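**Demonstration gathering** is the part of robot learning in which people collect examples of a task being done, so that a learning system can later be trained on them. Each example, usually called an *episode*, pairs camera views with a record of how the arm and gripper moved. It is slow, hands-on work, and a wonderfully rich source of surprises!

## Choosing a task

Good starter tasks use everyday things that can be put back quickly. Stacked baskets are a favorite: the rims overlap, the walls give a little when squeezed, and a woven edge never looks quite the same from two angles. At Damance, Lina Saab built the Linell set from 2 basket tasks, stacking and unstacking, with 500 episodes in all.

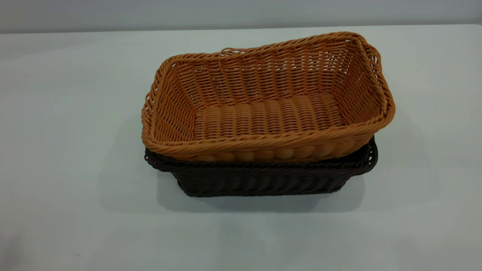 Starting positions matter a great deal. If every episode begins with the objects in the same spot, the system may learn the spot and miss the object. Saab's crew shifted and turned the baskets between takes, and kept the lighting steady for the first 100 episodes before they began to vary it.

## Grasping a rim

For an open basket, the usual grasp is a pinch on the wall, with one finger inside and the other outside. Nelu Olteanu calls these "rim episodes" and recommends recording both ends of the basket.

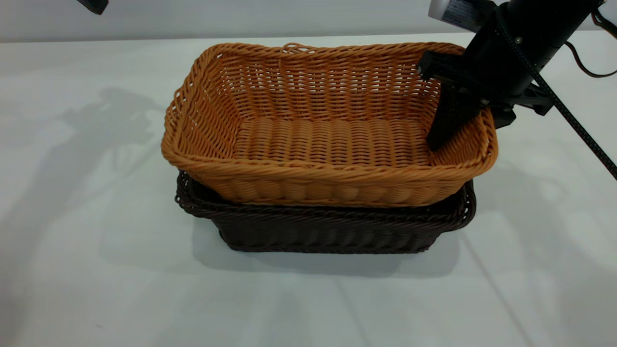
*Jilby Notes*, vol. 2, p. 80

Fixed cameras see the outer finger well, but the inner one can be hidden by the weave, so many crews add a second view. Failed takes are worth keeping too, as long as they are labeled. Haoran Yao's work on slips drew almost entirely on takes that other crews had thrown away.

## See also

- Episode labeling
- Teleoperation
- Onu (task list)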